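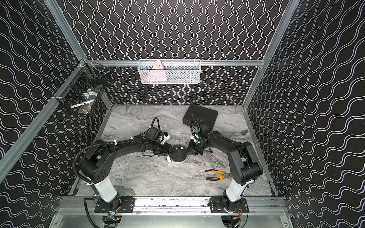 White wire-mesh basket on the rear crossbar, wavy-line panels behind.

1/ Notes on Wilari, the spectral gate from Enent. Tested as VST3 at a 951-sample buffer offset, which the host reported correctly.

2/ It splits the signal into 16 bands, each with its own threshold, hold and release. No linking between bands - you set the lot by hand or load a preset.

3/ Linear phase mode adds latency. Fine for mixing, unusable for tracking. Minimum phase colours the low mids slightly below 400 Hz.

4/ Sidechain input is limited to 4 sources. Safavi handles external keys better, but its metering is slower and the grey-on-grey display is hard to read.

5/ Automating the release causes zipper noise on sustained material. Reported it. The Tretville build behaves the same way.

6/ Preset files are plain text, so batch edits are easy. Licence is per machine. Offline rendering matches real time output apart from the dither.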